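Notes from the open afternoon at Flirnby, written up for those in the canteen group who couldn't get a place.

Flirnby runs the staff kitchens for the Robichaud offices and has been trying out robot arms in the wash-up since the spring. We were a party of 13, mostly kitchen supervisors, and were shown round in two lots. The main wash-up handles 1526 pieces on a full day, over half of them plates. The arms do none of that yet. They work in a side room on small loads, with a rack, cups and plates, and the staff set the table up for them.

Arkine supplies the arms and Jistex wrote the part that tells them where things go. We had a short talk on both, which I didn't follow all of, and then went through to the bench.
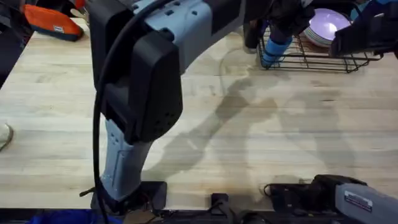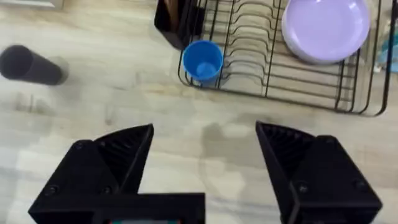 **Flirnby, November**

The lavender plates and blue cup are the bench set. The main kitchen uses white, and I forgot to ask if the colour matters to the arms. Wire racks are the awkward part, we were told, as a plate has to go down between the wires at the right angle. A person does it without looking.

I was more interested in the people. Two of the wash-up staff now spend their mornings on the bench. They lay out the pieces, watch the arms and write down what went wrong. One said her wrists were better for it but that she missed the talk at the sinks. The other would like more training, and wants it on her pay slip as well. Both jobs are still graded as kitchen assistant, and the manager said this was being looked at.

Breakages are logged by hand on a sheet by the door. It had reached line 303, although that goes back to before the arms came and covers the whole kitchen.

Somebody in our party asked about hours. The answer was that no shifts have been cut and none will be before the trial ends - after that they wouldn't say. The evening shift has not been on the bench at all and feels left out of it, so a swap is planned for the new year.

Tea was at half past three. Parking is behind the loading bay if anyone goes to the next one, and you need flat shoes.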